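About Fludgate

Fludgate is a tile and stone floor care company. We clean, repair, polish and reseal hard floors in homes, schools, surgeries, shops and small offices. We do not fit carpets and we do not sell furniture, though we are asked about both.

The business began as a market stall selling cleaning products and grout. Customers kept asking whether we could come and do the job for them, and after a while we said yes. The stall closed when the floor work took up the whole week. We have now been going for 19 years and have worked on nearly 500 floors.

There are seven of us. Three work from the office and stores at Brindilberg Yard, where we keep the machines, the spare tiles and a small display of finishes. The rest are out on jobs. Everyone who works on your floor is employed by us and has been trained by us. We do not use subcontractors.

What we do

Most of our work is on ceramic and porcelain tile. A glazed tile is hard to damage, but the joints between tiles hold dirt and go dark long before the tile does. We clean the joints, rake out any that have failed, and fill them again in a matching colour. Cracked or loose tiles are lifted and replaced where a match can be found. If you have a box of spares in the loft or under the stairs, please look it out before we visit.

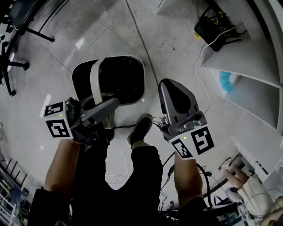

Glossy pale grey floor tiles.

We also look after limestone, slate, terracotta and terrazzo. These need more care than glazed tile, and some household cleaners will mark them for good. We leave a written care sheet with every job, saying what to use and what to keep away from the floor.

In April we took over the customers of Marimance, a stone polishing firm that closed when its owners retired. Their guarantees will be honoured in full. If you hold a Marimance guarantee, keep the paperwork and quote the job number when you ring.

Larger sites

For schools and surgeries we work in the holidays or in the evening. Kobzar House, a block of flats with a terrazzo stair, has been on our yearly visit list since it was restored. Yearly visits cost less than a full clean and can be stopped with a month's notice.

Prices and visits

We quote after seeing the floor. The visit is free within our normal area and the price we give is fixed. Furniture should be moved before we arrive, but we can shift heavy items if you tell us when booking.

The display at Brindilberg Yard is open by appointment. Parking is at the rear, through the second gate.

Page last updated April 10, 2020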